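Floor rules for handheld gripper sessions with headsets: what do you have in writing?

Posted in Workshop Practice > Robot Data and Teleop
2 answers, 898 views

Conceição Simões
Posted 2/7/26

I've been asked to write the floor rules for our data collection room. We have operators in headsets with a handheld gripper in each hand, doing tabletop tasks. Until now the rules have been whatever the person who trained you told you, and three people trained three different ways.

I looked for a standard to copy from. The industrial robot safety standards assume there is an arm with power on it, and most of what they cover is guarding and stopping. Our hazards are duller. People walk backward into things, catch a foot, or hold a gripper out at chest height and turn around. The general workplace rules on walkways and trip hazards do apply, but they don't say anything about a person with a headset strapped on.
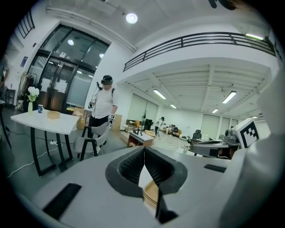 What I need to settle

1. How much clear floor per operator, and whether it should be marked with tape.
2. Who is allowed to enter that floor during a take, and how they announce themselves.
3. Where power strips and charging cables may go.
4. Longest time in the headset before a break.
5. What gets checked on the grippers before the first take, and who signs for it.

My draft says 18 minutes in the headset and then a break with the headset off. That number came from an old sheet from Orevon, where I worked before, and I can't find what it was based on. If you have a better source I'd like to see it. I would also like to keep the whole thing on one page so it can be taped up by the table.

Đorđević
Trusted member, 2905 points

I wrote ours at Plakport and have rewritten it twice. Going by your numbers:

1. Mark the floor. We use a rectangle that takes in the table, the chair and one full step back in every direction. If two operators are working, the rectangles don't touch. Don't put a distance in the rule unless somebody is going to measure it. Tape on the floor gets followed and a number on a page does not.

2. One spotter per rectangle, named on the shift sheet. Anyone else stops at the tape and speaks first. The operator says "clear" or "wait." The spotter doesn't reset objects while the gripper is up. The operator lowers both hands, says "down," and then the spotter steps in.

3. No cable crosses a marked rectangle. Strips get fixed under the tabletop or run along the wall. If a cable has to cross a walkway it goes under a floor cover, and that includes thin ones.

4. I don't have a source for 18 minutes either. Ours says the operator can stop at any point without giving a reason, and the spotter calls a break at the end of each task block. I'd keep your limit if people are used to it, but write next to it that it is a house rule.

5. See below.

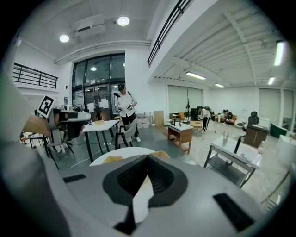 Gripper checks are the part most rule sheets skip, and they cause more lost work than anything else. Ours are done by the operator and signed by the spotter. Fingers open and close all the way. Pads and any rubber surfaces are wiped. The fiducial marker is checked too: on a tool like these, with the black-and-white square on a white plate standing up above the controller, look for a bent plate, a lifted corner or a smudge on the print. Nobody touches the marker face with a bare hand. If a plate has been knocked, the tool comes out of service until it has been calibrated again, and the tag on it says who took it out and when. We number every tool so the log can be traced back. Tool 108 was used for a full day in July with a loose plate before we had this rule, and all of it was thrown away.

Two more lines to add. Bags and boxes are stored outside the tape. Drinks stay off the work table unless they are task objects, and then they are empty.

Jaseo

We just tell people to look where they're going before they put the headset on. Works fine for a small team. For the one page thing, use big type and laminate it, ours got coffee on it. Also put the phone number of whoever is in charge at the bottom.

Conceição Simões

Thanks, both. Taking the "down" call and the tag on the tool as written. I'll mark the time limit as a house rule. Does your spotter sign once per shift or once per tool change?

Đorđević

Once per tool change. Once per shift is how we missed 108.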